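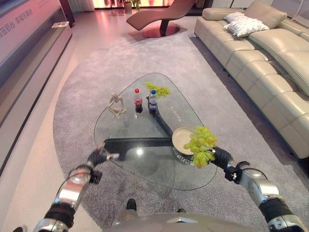
Unit 4: Budgeting for a two-armed service robot
Notes by Bontu Lencho, Valdale

The purchase price is the line everyone remembers. For your plan, list these as well:

Hands. Price a spare pair with the robot. Soft items such as grapes need a different grip from bottles, so ask what each hand is rated for.
Furniture. Glass tables chip. Put 1000 aside for the room.
Floor. Carpet edges and shiny floors both go on the site survey.
Training. Two staff, 4 days each.
Service contract. Dosance quotes 3000 a year, paid in advance. Check whether travel is included.

Money left at the end of December does not carry over, so order consumables before then.

Task for next session: draft a one-page budget for a lounge where the robot serves fruit and drinks. Work in pairs. Send it to Tekle Shiferaw, with the supplier's quote attached.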